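4. Dressing the table

Before you start, the Pindel should be standing on its own legs with all the latches closed (Section 3). If it is standing on somebody's knees, go back to Section 3.

The table works fine bare. People have eaten off bare tables for a long time with few ill effects. But the Pindel top has a seam down the middle where the two halves meet, and small things find it: rice, beads, the one screw you need. A cloth solves this. It also hides the first scratch, which will arrive sooner than you'd like.

4.1 What you need

The table, unfolded and latched
A cloth (the Gelby cloth sold with the full set, or any cloth you own that hangs over the edge on all sides)
Cloth clips, if your set came with them (Lundgren pattern, bag marked C)
One bowl, empty
A damp rag and a dry one

The bowl is not in the box. We looked into it and were told what it would do to the shipping cost.

4.2 Laying the cloth

1. Wipe the tabletop with the damp rag, then the dry one. Crumbs left under a cloth don't go away. They become part of the table, and you will feel them with your elbow every evening until you give in.

2. Check the seam. Run a fingertip along it from end to end. If one half sits higher than the other, open the center latch, press both halves flat and close it again. Do not use the cloth to cover up a step in the seam. A glass will find it.

3. Unfold the cloth once lengthwise and put the fold along the seam.

4. Open the free half toward the far side of the table. If you have a helper, the helper takes the far corners. If you don't, walk around. Throwing the cloth out with a snap of the wrists looks wonderful in hotels and will clear a shelf in most homes.

5. Even out the overhang by pulling at the hems, a little at a time, working from opposite corners. Stop when it looks right from the doorway. Measuring is permitted, but the cloth will shrink in its first wash anyway and you'll have the whole thing to do over.

6. Smooth the cloth from the middle outward with a flat hand. Shallow creases will drop out by themselves by the next day. Deep ones are there until you iron.

Note: A patterned cloth has a right side and a wrong side. On the floral Gelby cloths the wrong side is the same flowers looking tired. If you can't tell which is which, nor will your guests.

CAUTION: Keep the overhang off the floor. A cloth that reaches the floor can be stepped on, sat on or pulled by a small child, and everything on the table goes with it.

4.3 Fitting the clips

Skip this if you are indoors and live with calm people.

1. Take the clips out of bag C. Each has a long jaw and a short one. The long jaw goes under the tabletop.

2. Put one clip at each corner, a hand's width in from the end. They should go on with a firm push. If you find yourself looking for a hammer, the clip is upside down.

3. Lift the table slightly at one end and look underneath. No clip should be touching a leg hinge.

CAUTION: Remove all clips before folding the table. A clip left on will be pressed into the top by the full weight of the other half, and the dent is permanent. Our own demonstration table has 2 of these. We keep a fruit dish over them.

4.4 The bowl check

With the cloth down, put an empty bowl on it before you put anything else there. Any plain round bowl with a flat foot will do. A white one is easiest to judge by, particularly on a busy pattern.

1. Set the bowl down a little way in from the edge, on the cloth and clear of the seam. Let go.

2. Look at the cloth next to the bowl. If it has bunched up, lift the bowl, smooth the cloth and set the bowl down again. Don't slide the bowl to straighten the cloth. It will straighten one side and ruin the other.

3. Press lightly on the rim with one finger, first on the near side and then on the far side. The bowl should stay put. If it rocks, there is something under it: a fold, a crumb, or one of those plastic loops that price tags leave behind.

4. Move the bowl to the other half of the table and do it again.
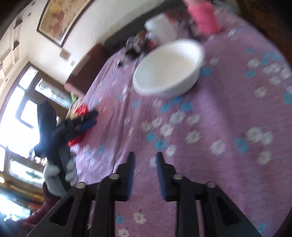 Fig. 9. White bowl on a floral cloth, empty for the check.

If the bowl sits still in both places, the table is level enough for soup. If it sits still in one and rocks in the other, turn the foot screws on the rocking side a half turn at a time (Section 3.6). If it rocks in both, try another bowl before you blame the table. We say this after reading a good many letters.

4.5 Putting things on the table

There is no correct order, whatever you may have been told as a child. What follows is the order that gives the least washing.

1. Heavy things first, toward the middle. Pots, casseroles and full pitchers belong within a forearm's length of the seam, where the legs carry them best. Always put a trivet under anything hot. The cloth is not a trivet, and neither are two layers of cloth.

2. Bowls next. Leave them empty until everyone who is going to bump into the table has sat down.

3. Containers with lids can go behind the bowls, away from the people most likely to knock them over. You know who they are.

4. Small loose items last. Group them at one end. If the table is used for crafts, sorting or wrapping, use a bowl to hold the small pieces, and don't let that same bowl turn up at supper.

5. Leave each person some bare cloth in front of them. It's where the elbows go.

Note: Long sleeves, and fluffy cuffs above all, pick up whatever is lying on a cloth and deliver it somewhere else. Roll them up before reaching across, or accept that the parsley will travel.

CAUTION: Do not sit on the table, stand on it, or use it as a step to reach the ceiling light. It is a table for meals and light work. The fact that it held your brother-in-law last time is not a load rating.

4.6 Clearing and folding

1. Take everything off, clips included.

2. Fold the two long sides of the cloth in toward the middle so that the crumbs stay inside. Carry it outside and shake it. Look which way the wind is blowing first.

3. Wipe the tabletop and leave it open for 10 minutes before folding. A damp seam swells a little and then squeaks every time you lean on it.

4. Fold the table as described in Section 3.9, and store the cloth on a shelf or over a rail. It can also be stored inside the folded table, and most people will do this no matter what we print, so at least make sure it's dry.

4.7 If something isn't right

The cloth keeps creeping toward one side.
The overhang is longer on that side. Even it out (4.2, step 5). If it still creeps, someone at that side has it tucked under a knee.

The cloth doesn't cover the corners.
You have laid it crosswise. Everyone does this once. Give it a quarter turn.

The clips fall off.
The cloth may be too thin for the jaws to grip. Fold the hem over double where each clip goes.

There is a wet ring under the bowl.
Lift the cloth at once and dry the tabletop underneath. The cloth itself can wait.

A stain won't come out.
Turn the cloth so that the stain is under the bread basket. For other methods see the washing label, which has been tested more thoroughly but gives less reliable results.

The bowl check fails after the table has been moved.
Floors differ. Repeat 4.4 whenever you change rooms, and twice if you are moving into the kitchen of an old house. The table in our office in Trirnmont has to be adjusted every January, when the floorboards shrink.

4.8 Spare parts

Clips, foot screws and center latches can be ordered separately. The order form is on page 400 of the full catalog, a long walk for a foot screw, so the part numbers are repeated inside the back cover of this guide. Have the number stamped under the tabletop ready when you write. Letters about clips should be marked for Åsmund Skjelbred, who designed them and would like to hear it directly.

Continue with Section 5, Using the side leaf.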